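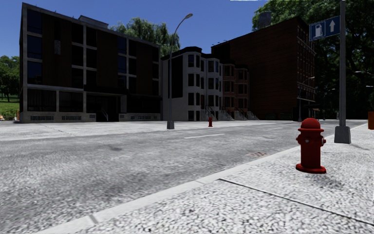 How do I get water pressure back in a kitchen tap that's slowed to a dribble?

Unscrew the little aerator on the end of the spout and soak it in white vinegar overnight, then scrub it with an old toothbrush. Nine times out of ten that's your whole problem, and you've fixed it for the price of a splash of vinegar.

I had three emails about slow taps last week so I thought I'd put everything I know in one spot. I'm no plumber (my brother-in-law is, and he's sick of me), but I've lived in old houses with hard water for most of my life and I've got pretty good at the fiddly stuff.

First, put the plug in. I mean it! The washer inside an aerator is tiny and black and it will go straight down the drain while you're looking at it. Wrap the aerator in a bit of rubber glove, grip, and turn it anticlockwise if you're looking up at it from underneath. If it won't budge, tie a sandwich bag of warm vinegar around the spout with a rubber band and go and have a cuppa. Only leave it half an hour if your tap has a coloured or brass finish, as vinegar can dull those.

Lay the bits out on a tea towel in the order they came off, or take a photo on your phone. I once put mine back together with the mesh upside down and sprayed the window, the cat and a plate of lamingtons.

Try the tap while the aerator's off. If the flow is strong, you've found your culprit. Still weak? Have a look under the sink at the two small isolating taps. Somebody may have turned one half off years ago and forgotten. If it's only the hot side that's slow, look at that one first. And if every tap in the place is slow, go out to the meter and check that the main stop tap is fully open. Mine had been sitting half shut since the day we moved in, thirteen months of miserable showers for nothing.

Elīna Lepik wrote in to say she does her shower head the same way, in an ice cream bucket, and rubs the rubber nozzles with her thumb afterwards. I tried it and she's dead right, the grit just pops out. I use an old Juhász enamel basin I found at a garage sale, but any bucket will do.

A word on the bottled descalers. I've used the Voser one and it was fine, it just smelled like a swimming pool and cost me more than a year's worth of vinegar. Whatever you do, don't mix any of them with bleach, and open a window.

If the flow dropped suddenly and your neighbours have the same trouble, leave your tap alone and ring the water supplier. They might be working on the main. Run the laundry tap first once it's back on, so any muck goes down there and not through your nice clean aerator.

Oh, and write the aerator size on a bit of masking tape inside the cupboard door. You'll thank yourself at the hardware shop!

Filed under: Kitchen & Laundry, Taps, Cheap Fixes

You might also like
Getting tea stains out of a white sink
Arūnas Kļaviņa's trick for a squeaky cupboard hinge
Washing machine smells and what to do about them
Which way does the tap washer go?

Contact | Copyright Clestiretti Home Tips | Back to top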